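Section 3: Setting Up Your Hanger Station

You've made it through the closet clear-out in Section 2, and what you have now is a heap of empty hangers hooked into each other like a puzzle. Good! Sorting hangers is one of the most satisfying jobs in the whole Clirkden Closet Guide, and once the station is set up it goes quickly.

What you need

A table at a height where you can stand without stooping
A plain, smooth board or sheet to cover the tabletop (white is best)
A basket with firm sides, long enough to take a hanger at a slant
The Selta tag strips from your starter pack, if you plan to label by size

3.1 Prepare the table

1. Clear the table completely and wipe it down.
2. Lay the board flat. It can stop short of the table edge, but it shouldn't rock when you press on a corner.
3. Put the basket on the side of your weaker hand — left for most people — with a short wall facing you.
4. Keep the rest of the board free. This is your working area, and you'll want every bit of it.

Note: Wicker is lovely for this, but run a hand around the inside first. A loose end of cane will catch on knitwear later if you reuse the basket for sweaters.

3.2 Sort by type

1. Bring over one armful of hangers at a time and set it down beside the basket.
2. Pull out wood, padded and clip hangers. They go on the rail in Section 4.
3. Check each wire hanger for bent shoulders, flaking coating and sharp hook tips.
4. Straighten small bends by hand. Anything kinked at the neck goes in the scrap pile.

CAUTION: Hook tips can scratch. Keep your face well back when you pull tangled hangers apart, and don't let small children help with this step.

3.3 Separate and load

1. Find the top hanger in the pile. It's the one with nothing lying across its long bar.
2. Hold it by the bar and lift it straight up. Pulling sideways drags its neighbors along.
3. If it won't come free, set it down and turn the hook a little before you try again.
4. Lower it into the basket with the hook toward the far end.
5. Repeat with the next one, matching the direction of the first.
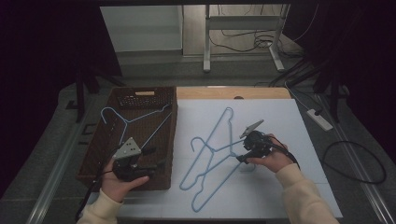 Color is your best friend at this stage, and it's worth a minute of thought before you buy replacements. A strong contrast with the work surface lets you follow each wire from hook to bar, even when two shapes cross. Light blue hangers on a white board are easy enough to read, and the first one in the wicker basket can lie on the diagonal, with its hook up near the far left corner. Use that first hanger as your guide for the rest and you'll be amazed how neatly they nest.

Note: The Timanstead basket holds 63 wire hangers when they all face the same way. Thrown in any which way, it fills up long before that.

3.4 Finish up

1. Stop loading when the hooks reach the rim.
2. Tie the bundle loosely with a Selta strip and write the size on the tag.
3. Carry the basket with both hands and store it on a low shelf.

If you have a really big collection (300 or more), split the work over two sessions. Your fingers will thank you!

Next: Section 4, Hanging the Rail

Related guides
Folding Sweaters for Shelf Storage
Choosing a Rail: Muñoz Single and Double
Labeling with Selta Strips
Caring for Wicker Baskets

This site uses cookies to remember your place in the guide. Accept | Settings

© Clirkden Home Guides | Contact us | Back to top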